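2 min read

November — by Kerubo Mussa

Progress report: Owino heart rhythm screening

Dear Gladys and everyone at Gavwood,

Thank you again for your patience while we got the second stage moving. Your grant was meant to let us offer a resting heart tracing to 300 adults over fifty, and I'm happy to say that 147 people have now had theirs, with more names on the list every week. 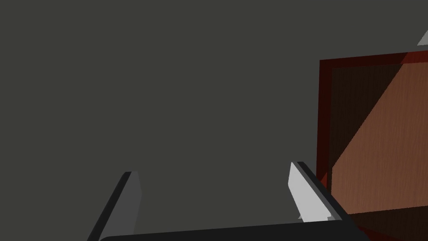

Most of the people we see have never had a tracing before, and plenty of them come in a little nervous, so Beatrice Temba has started giving each person a few extra minutes to sit and chat first. It slows the morning down, but I wouldn't want to go back to the old way. 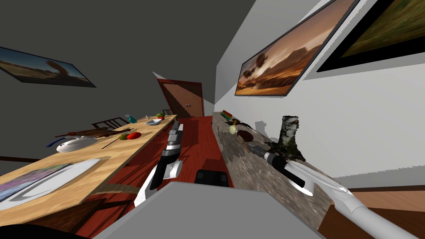

We did lose some time over the summer when the Lurkotel clinic was short a nurse — that post is filled now. Anyone whose tracing looks irregular gets a letter and a phone call, and we are still too slow with the letters. Lilian Kinyua is rewriting the template so it can go out the same day.
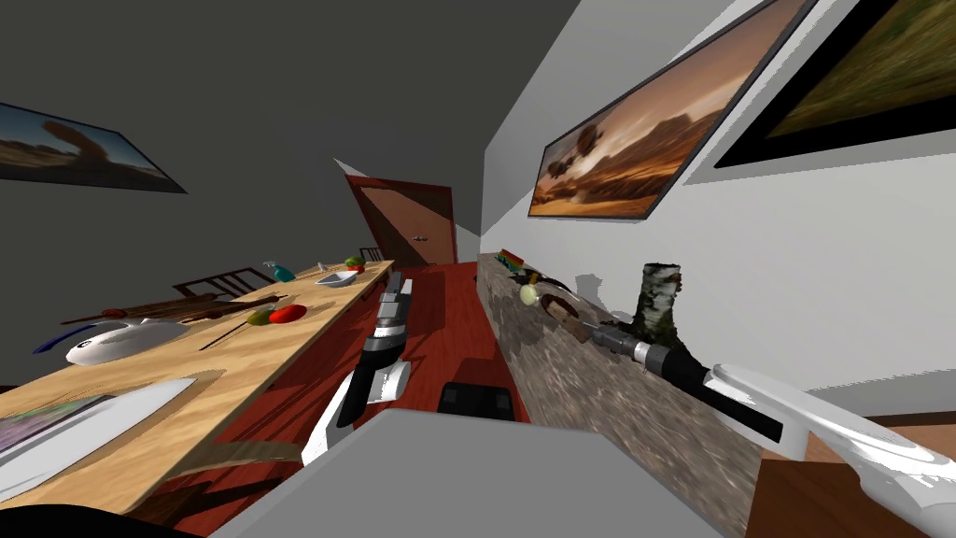 Dining table room, with both robot arms reaching in

On money, we have used a little less than planned on travel and a little more on printing, and I'd like your permission to move the difference across.

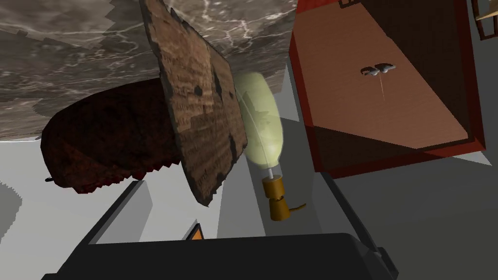 Additional notes by Kanini Nyanda, Prurkuvness site

Our evening sessions (5 to 7 p.m.) fill up first, mostly with people coming straight from work. We would love to add another one after the new year if the room can be had.

Related
Owino screening: how we began
Checking your pulse at home
Evening sessions at Prurkuvness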